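Visit to the Lelton Bedroom Furniture Open Day, Virholm
Report to members, Sep 19, 2022

The association accepted an invitation to the open day held by Lelton at its Virholm premises. Our group of 21 was received by Annelies Haslinger, who heads the finishing department and led the tour of the workshop, the timber store and the furnished display rooms. According to the company, 205 people had registered for the day.

The morning was given over to small bedroom pieces. Visitors were encouraged to open drawers, feel along edges and ask questions at any point. Much of the discussion concerned the bedside cabinet from the Cocco range, the company's best-selling item, with 2,000 made in the past business year.

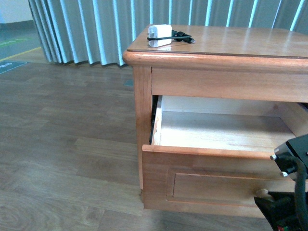

Bedside cabinet with the drawer partly open; the inside is left in pale, unfinished wood.

Ms. Haslinger explained that the drawer interior is left without stain by choice. Customers store clothing and papers in it, and the company prefers to keep color away from them. The metal slides are bought from a supplier, Fomitz, and replaced an older system of waxed wooden runners. Several members who repair furniture asked whether the slides can be exchanged at home. They can, with an ordinary screwdriver, and the firm sends spare pairs by mail.

We then discussed the fronts. Each drawer carries a recessed panel with a groove around it and a round wooden knob. The knobs are turned in batches and kept lighter than the body of the cabinet.

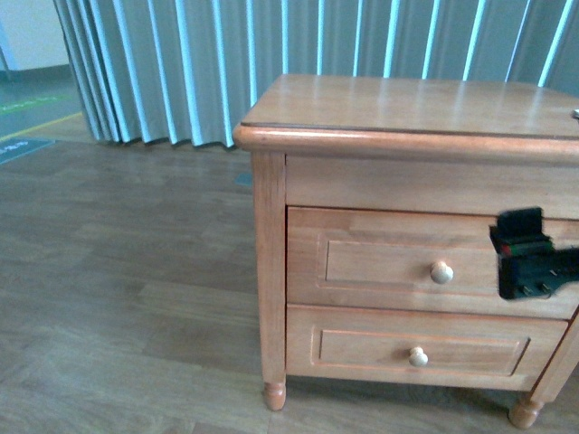 The knobs also gave rise to the longest exchange of the day. One member asked why the company does not offer metal handles. The reply was that this had been tried in a trial run of 735 cabinets, and that a good share of buyers wrote in to request wooden knobs afterward. Metal handles have since been dropped from the range.

On the subject of edges, our hosts noted that the rounded molding around the top takes more sanding time than any other part. It projects slightly over the body and is the first place to show wear in homes with children. The finish can be renewed locally without stripping the whole top. 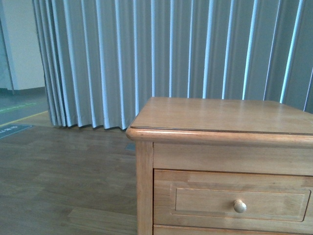
Arrangements for the Return Visit

Lelton has offered to receive a second group in November, with more time in the timber store. Members who were unable to attend on this occasion will be given first choice of places. Names should be sent to the association office in writing, and sturdy closed shoes are required in the workshop. The association thanks Ms. Haslinger and her colleagues for their hospitality.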